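3. Handles, Grip and Sorting in Shared Kitchens

3.1 Background

Earlier work on shared kitchens has mostly looked at food: who buys it, who cooks it, and who throws it out. Less has been written on the tools. In the first part of this project we found that residents of shared houses had trouble saying which utensils belonged to the house and which belonged to a person, and that this trouble was the source of a good share of the small quarrels reported in the diaries. The present section deals with how people tell one utensil from another when several people use the same drawer.

The houses in this part of the study were all in Prerkdale and Vernby. Both towns have a large stock of older rental homes that were split up for students and seasonal workers, and in both the kitchens tend to be small, with one deep drawer for everything that does not fit in the cutlery tray. Residents called this the "long drawer," the "junk drawer" or simply "the bottom one." We use "shared drawer" for all of them.

Chaturvedi's account of marking in communal laundries was our starting point. In that account, people marked clothes with thread or ink only after something had gone missing once. We expected the same in kitchens, and for the most part we found it. Marking was rare in the first weeks of a tenancy. It became more common after October, when the new school term had settled and the first items had been lost, bent or melted.

3.2 Color as a marker

The most common way to mark a utensil was to buy it in a color that no one else in the house had. Residents did not usually describe this as marking. They said they liked the color, or that it was what the store had. But when asked how they would find their own peeler in the drawer, nearly all of them named the color of the handle first and the shape of the working end second. A few could not say what shape the working end was at all.

Pale and cool colors did better than we expected. We had assumed that red and orange would be the easiest to pick out, and in a drawer full of steel they were. The trouble was that red was also the color most often bought by other people. Two red-handled knives in one drawer caused more mix-ups than no red handles at all, as each owner reached for the first red thing and did not check it. Blues and purples were bought less often and so stayed distinct for longer.

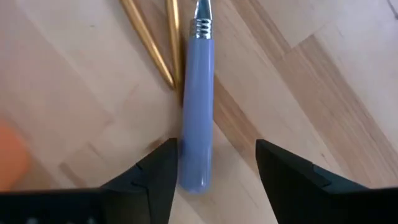 A second problem with color was naming. One resident's "blue" was another's "purple," and house lists taped to the inside of cupboard doors were full of corrections. In one Vernby house the word "blue" had been crossed out and written back in by a different hand, with a question mark. Disputes of this kind were rarely serious, but they show that a color works well for the person who owns the tool and less well as something to be written down for others. The people who made the lists tended to give them up by spring.

3.3 Feel and weight

Residents who cooked often relied less on color. They spoke about the weight of a handle, whether it was round or flat, and whether it turned in the hand when they were wearing an oven mitt. Brayden Beaudoin, who carried out the Prerkdale interviews, asked each person to reach into the drawer without looking and bring out something of their own. The regular cooks did this quickly. Others tended to feel around for a while and then ask whether they could look.

Round handles gave the most trouble in this task. A round handle offers no edge by which to tell the front from the back, and several residents drew out the right tool but held it facing the wrong way. Flat handles were easier to place but were also more alike, and the cheaper sets could not be told apart by feel. Wooden handles were often known by their damage -- a split, a scorch mark, a soft spot where the varnish had gone.

The join between handle and tool was mentioned more than we had planned for, and we added a question on it partway through. People worried about food getting stuck there. Some would not use a housemate's utensil if the join looked dirty, even when the rest of it was clean. Others said that a loose join was how they knew a tool was the house's and could be used freely, on the grounds that a person with a loose one of their own would have replaced it.

3.4 Rules and the lack of them

Written rules about utensils were found in few houses. Where they existed, they dealt almost entirely with knives and nonstick pans. Small tools were left to custom. The usual custom was that anything in the shared drawer could be used by anyone and anything on a private shelf could not. This worked as long as items went back where they came from. The dish rack broke the custom more than any person did: whoever emptied the rack put things where there was room, and a private tool became a shared one in the course of an evening.

Residents who minded this had a few ways of dealing with it. Some washed and dried their own things right away. Some kept them in their bedrooms, which was thought of as unfriendly in Prerkdale and as normal in Vernby. We cannot fully explain this difference. The Vernby houses had more turnover, and people there may have had less reason to expect good will from someone who would be gone by summer. The same pattern was reported for Bornurness in an earlier survey of seasonal housing, though that survey asked only about bedding and towels.

Replacement was handled loosely. When a shared tool broke, it was most often replaced by the person who missed it, whoever had broken it. Those who bought the new one then had to decide whether it was theirs. Most put it in the shared drawer and said nothing -- but several told us they had picked a color they would know again.

The diary entries on replacement are taken up in Section 4, together with the cost figures.

8 comments
200 shares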